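Eight grippers, one very patient engineer

The lab at Olton is on the second floor, above a place that sells bathroom tile, and the first thing I did there was knock over a box of rubber fingertips. The engineer who had agreed to talk to me picked them up and put the kettle on. "Those are the cheap ones," she said. "Throw them down the stairs if you like."

I'd come to ask about grippers. Since January her little team has been working through 8 of them, trying to settle which should go on Stidia, the two-armed robot Olton wants to sell to small kitchens and care homes. I assumed that meant a room full of arms grabbing things. Mostly it means a desk, two monitors and a lot of simulation.

"I'd go broke doing it all on hardware," she told me. "A gripper from Tonix costs real money, and you can wreck one before lunch if your controller has a bad idea. In sim I can have 1,000 bad ideas overnight and come in to a nice spreadsheet."

So each gripper gets 1,000 tries at the same set of jobs, with the same arms and the same controller. Only the hand changes. The jobs sound silly when you say them out loud – take hold of a bowl, pick up a cup, get a small thing out of a bigger thing – but she says the small-thing-in-a-big-thing family is where the hands really come apart from each other.

The one on her screen when I sat down was the Kong, a black claw with curved fingers. She had it over at the bowl, with something small and red inside, and the other arm hanging there with nothing in it.

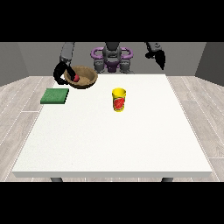 Bowls are where everybody's demo goes wrong, one of her colleagues called across from the next desk, and he'd take a plain pair of flat fingers over a claw any day if the job was only cups.

She laughed at that. They've clearly had this argument before. "He's right about cups," she said. "Flat fingers love a cup. But give them a rim that curves and they only touch in a couple of spots, and then the bowl swivels on you. A curved finger has more to hang on with."

How did the Kong do, then? Out of its 1,000 tries at the bowl job it managed 479, and my face must have dropped (I thought that was terrible!). She said it was the best of the bunch so far. The Tonix was well behind it on bowls and well ahead on cups, so you can see why the two desks don't agree.

I asked how much she trusts any of it. "For ranking hands, quite a lot. For the actual number, no. Friction in sim is a guess with a decimal point." Her plan is to take the top two onto the real arms and run each job 10 times, with proper bowls from a proper kitchen store. If the order holds up, she'll order the parts.

And the controller? She made a face. Changing that as well would mean starting the whole table over, and she'd like a vacation first.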